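Fososik Help Browse Topics Ask Members Sign in

Two arms by remote control: handovers look fine when I drive them, poor when the robot repeats them

Eusebio Huaranga
Posted in Teaching by hand

I am teaching a pair of bench arms to pass small items from one gripper to the other. I drive both by remote control, one hand on each controller, and record the whole run. The trained version gets the two grippers close together and then hesitates, or the second one closes too early on nothing. 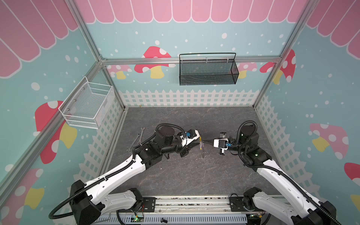 The handover with a small clear piece, left gripper to right.

I have 567 recorded runs. They were all driven by me, mostly in the evening, and I admit the later ones are quicker and less tidy. Clear items do worst. Metal ones are better but still not good. The two wrenches stay on the mat throughout and are not part of the task.

Should I record more, or throw some away and start again? I would also like to know whether people pause at the handover or keep both arms moving.

Tyyne Eskola
Marked as helpful by 7 members

Throw some away first. I had the same trouble on a Perkirine bench last May and went through every run by eye. I kept 409 and the result was better than with the full set.

Things I removed: any run where the receiving gripper closed, opened and closed again; any run where I had stopped to think with both arms hanging in the air; any run where I changed my mind about which side to approach from. The robot copies the thinking pauses as well as the movement, and I suspect that is your hesitation.

On pausing — yes, but make it the same each time. Bring the giving arm to a stop, move only the receiving arm, close it, wait for a slow count of 3, then open the first gripper. Moving both arms at once looks smoother but leaves much less room for error.

Also check what the wrist camera sees at the moment of closing. Watch a few runs through that view alone, without looking at the fixed one.
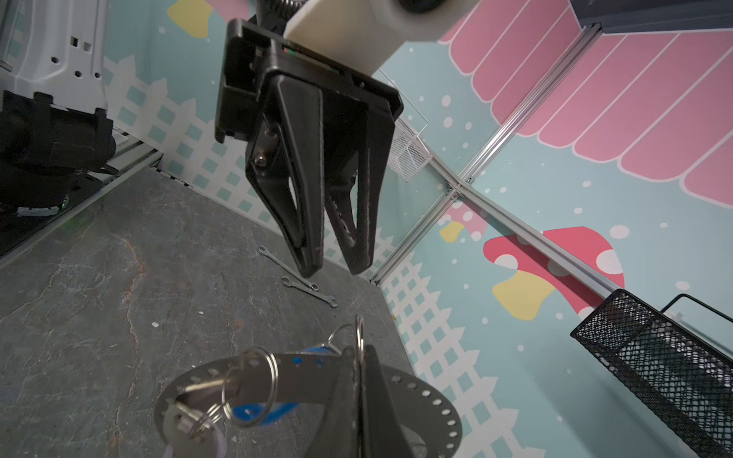

2 min read

Flat metal items with split rings on them, such as a round plate with holes in it and a key attached, need one more decision. Choose where the second gripper will take hold and stick to it. If you take the plate in one run and a ring in the next, you are teaching two tasks under one name. Rings and straps also swing, so let them settle before you bring the other arm in.

For clear items I would put a dark mat or a plain board behind them while recording, and use the same one when the robot runs by itself. I have not solved clear plastic properly.

Mak
New member

Could be your controllers. Mine had a lag on one side and I only noticed after a whole Saturday of recording. I changed the cable and did them all again.

Eusebio Huaranga
Thanks both. No lag that I can find. I have started sorting the runs and there are a lot of double closes in the later ones, so those are going. I will record a new batch with the fixed pause and keep the plate and the clear piece in separate sets.

Related
Jirkham controllers: setting the gripper trigger range
How long should one recorded run be?
Guiding an arm by hand or driving it remotely
Wrist camera view too dark near the table
Naming and sorting your recordings

Contact us © Fososik Help Back to top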